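4.2 Pattern, memory and the rooms people keep

We turn now to the part of the Dillimcombe interviews that surprised us most, and that we have come to enjoy the most in the retelling. When we first wrote the question guide, we thought of wall pattern as a small matter, a warm-up question to be asked while the tea was being poured. Most of the people we spoke with treated it as the main event. They would answer our careful questions about rent, repairs and moving dates in a sentence or two, and then go on happily for twenty minutes about a hallway paper their mother had chosen (and, in more than one case, about the quarrel that came before it).

Of the 3,366 diary entries collected over the course of the study, 643 mention a pattern of some kind on a wall, a curtain, a floor or a piece of bedding. We coded these by hand, working in pairs and talking over the entries we disagreed on, and we would like to thank Byung-chul Tak for his great patience during the long November in which most of that work was done. Florals come up most often, as anyone who has spent time in the older streets of Dillimcombe would expect. Checks and plaids come next. We had been inclined to lump the two together until several diary keepers made it very plain that they did not think of them as the same thing at all. A check, in their way of speaking, belongs to kitchens and tablecloths. A plaid has more going on in it, with lines of different widths crossing each other, and it belongs to blankets, coats and dens.

This way of sorting does not quite match the one used in the trade. The sample books we looked at in Gendbridge, where the old paper shop still keeps its stock lists in a back room, group patterns by the size of the repeat and the number of colors printed. We found those books very useful for dating the papers people described to us, but they were not much help in understanding why a person would strip one paper with relief and keep a scrap of another folded in a drawer for half a lifetime. For that we had to go back to the diaries.

What the diary keepers return to, again and again, is scale. A large repeat in a small room is remembered vividly and seldom with indifference. One woman wrote that the squares in her childhood bedroom were so big she used to lie in bed and choose one to live in. A retired bus driver, by contrast, remembered a bold red paper in a narrow stairwell as "like being shouted at on the way to bed," and he had painted over it the same week the house became his. Both entries describe a strong red pattern, and in both the writer was under ten when it went up, so we are wary of any account that tries to read the feeling straight off the color. Sung, in her earlier work on rented rooms, argued that strong patterns are disliked mainly by people who had no say in choosing them. Our material leans the same way, although children rarely have a say in these things and a good many of ours were fond of theirs.

Contrast matters as well. Entries that mention red together with black and white tend to use words about noise and motion (busy, jumping, loud, lively), and entries about softer pairings tend to speak of warmth or of fading. Seo-ah Kong suggested to us, in a long and very helpful conversation, that a high-contrast paper is also noticed for longer, so that people go on seeing it after years of living with it, where a pale stripe sinks out of sight in a season. We cannot test that here, but it fits with the 57 entries in which somebody remarks on a pattern they see every single day. A large share of those come from the Brodanden flats, where the rooms are small and the walls are close.

Readers who did not grow up with papers of this sort may find it hard to picture how a big red repeat behaves once it covers more than one wall and has to turn a corner. Figure 2 shows a bold plaid on adjoining walls, and we return to the matter of corners in Section 4.3, where the diary keepers have a good deal to say about seams, mismatched squares and the relatives who hung them.

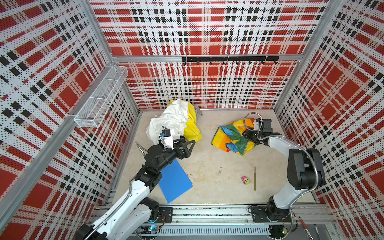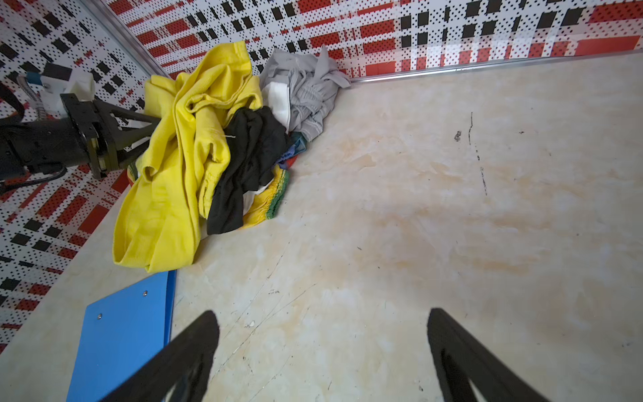 Figure 2. Adjoining walls in a plaid-like pattern of red, black and white, with metal trim.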